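Castenell opens its street robot trials to neighbors

April 24, 2024

FEVTHORPE — Castenell held its first open day here for the small delivery robot it has been testing on residential streets since February, and 34 people signed in at the door.

The company rents a workshop near the east end of town. Visitors were shown the charging bay, the bench where the wheels are changed, and a wall screen playing back earlier drives. Staff then took groups outside to watch the robot make a short run along the curb, stop at a marked address and come back.

The robot is called Ristetti. It carries one locked box, travels at walking pace and keeps to the side of the road where there is no usable sidewalk. A staff member follows on foot with a stop button for every run. Castenell said that will stay the rule through the end of the trial.

By the company's own log the robot has finished 624 runs so far. Most were grocery orders and pharmacy bags, with some test runs carrying sandbags. On 9 of them the person on foot had to press the button. Castenell listed the causes on a printed sheet: loose dogs, a garage door opening, a delivery truck backing up, and two cases where the robot lost track of the curb.

Software for reading the road comes from Prokopenko, which sent two engineers for the day. They spent much of the afternoon on the question of plain concrete streets with no painted lines. On those, they said, the robot has to work out its lane from the curb, the walls and whatever is parked — and shade across the pavement makes that harder.
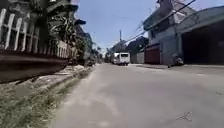
Residents who stayed for the question period mostly wanted to know about hours and noise. Marisela asked whether the robot would be out after dark, and said she would be fine with it as long as it had a light she could see from her driveway. A man near the back said he would sooner have the streets patched first. Castenell answered that runs end at 6 p.m. for now and that any change would be mailed to each house on the route.

The next open day will be held at the same workshop and is limited to groups of 10. Sign-up sheets are at the front desk.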